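How Does a Robot Know Where Anything Is?

Hi again! If you read my last one, you know I joined the robot club this year, and you know I was mostly in it for the snacks. Well, I'm still in it for the snacks, but I also learned something so cool that I have been explaining it to everybody at dinner, and my family has asked me to please write it down instead. So I'm writing it down.

Let's start with a game. Close your eyes, have a friend put a ball somewhere on the table, and try to pick it up. Hard, right? You pat around and knock over the juice. Now open your eyes and do it again. Easy! You didn't even think about it. Your eyes told your brain where the ball was, and your brain told your hand where to go.

A robot arm has a harder time. It's very good at going to a spot. If you tell it "go to this exact place," it goes there, over and over, and it never gets bored. But it has no idea what's waiting for it when it arrives. You could swap the ball for a cup and the arm would close its fingers in the same place it did before. (We did this. We laughed for a long time.)

So it needs eyes, and the eyes are cameras. But a camera alone isn't enough either! When you look at a white cup, your brain says "cup" right away because you've seen about a zillion cups. When a camera looks at a white cup, it gets a giant grid of tiny colored dots, and somebody has to help it figure out which dots are the cup, how far away the cup is, and whether the cup is turned.

That's where tags come in. Tags are my favorite part.

What's a tag?

A tag is a square with a blocky black and white pattern on it. It looks a little like those squares people scan with their phones to see a menu, only the blocks are bigger and there are fewer of them. Ours are a kind called AprilTags. I was sure they were named after a girl called April, and I still haven't checked, so please don't write in.

Every tag in a set has its own pattern, like a name badge. When the camera spots one, the computer says "aha, that's tag 38!" and then looks it up on a list. On our list, tag 38 means cup. Tag 15 means the tray. We get to make the list ourselves, so we could make tag 50 mean "grandma" if we wanted to.

Now for the sneaky part. The computer knows the tag is really a square, and it knows how big the square is. So it can work backward! If the square looks small, it must be far away. If it looks big, it must be close. If it looks squashed on one side, it must be tilted. Try it with a cracker. Hold it flat in front of your face and it's a square. Tip the top away from you, and now the top edge looks shorter than the bottom edge. It's still the same cracker. You figured out that it was tipped just by the shape you saw, and that's the same trick the computer does, only with math and without eating the cracker at the end.

Our project

Our club is called Murthy Robot Club and our teacher is King-fai Chu, but we all call him Mr. Chu. This season's project has a name too. We voted, and the name that won was Prirumine, which doesn't mean anything. I voted for Skenuson, which also doesn't mean anything but sounds faster.

For Prirumine we have a little world on a black table, and the things in it are nearly all white. White cup, white ball, white stand for the ball. I asked Mr. Chu if we could paint the cup orange and he said to wait until I'd seen how the tags worked and then ask him again. I waited. I saw. Black and white patterns show up really well on white, and I stopped asking about orange.

We used to put one tag on each thing, right in the middle. Then somebody would turn the cup around to be funny, and the tag would face the wall, and the computer would act like the cup had left the building. Putting more than one tag on a thing helps a lot. If one gets hidden behind something, there's a chance the camera can still see another. On flat things we use a whole group, because four tags that agree with each other are better than one tag that's a tiny bit wrong.

We also learned that it matters where you look from. A camera off to the side sees the whole table at once, like you sitting in the top row at a basketball game. A camera up by the robot's wrist sees only the bit of world near its own fingers, like you looking for an earring on the rug. The far one is good for finding things and the close one is good for getting your fingers lined up. Most of our Saturday was spent arguing about which one is better, and the answer we ended up with was both.
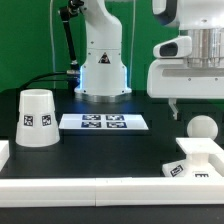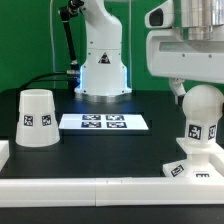
The first two are the side view of our table, and the last one is the wrist view. 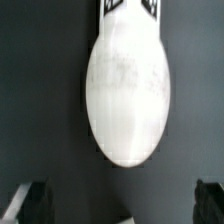

Anyway, back to the computer and its list. Reading a tag once is no big deal. The part that surprised me is that it has to keep doing it. Things move, arms get in the way, somebody leans on the table. So the computer looks again and again, and each time it forgets the old answer and makes a new one. Our program is named Clurus (I did win that vote) and it keeps a score of how many times it has found a tag. Our best practice so far got to 1,018 before we had to stop and go home. I wanted to stay for one more. My ride did not.

Things that mess up tags

Shiny tape. I put clear tape over a tag to keep it nice and the light bounced off it so hard that the camera couldn't read the pattern at all.

Cutting off the white edge. There's a white border around the black part and it looks like extra paper, so I trimmed it. Don't trim it! The computer uses that edge to find where the tag begins.

Wrinkles. A tag that's bent around a pencil isn't a flat square anymore, so the backward math comes out silly.

Thumbs.

Try it at home

You don't need a robot for this, just a friend and some paper. Draw a square on five cards and fill in part of each one with big black blocks so every card is different. Make a secret list of what each card means, like "jump" or "sit" or "bring me a grape." One of you is the computer and holds the list. The other one walks across the room and holds up a card. Can the computer read it from far away? What about sideways? What if a finger covers one corner? Keep making your patterns simpler until they work from all the way across the room, and then try making them fancier and see when they quit working.

My little brother was the computer when we played, and he brought me 15 grapes before he noticed I was only ever holding up the one card.

Next time I'm going to explain how the fingers know how hard to squeeze, because we've been practicing with marshmallows and I have a lot to say about it.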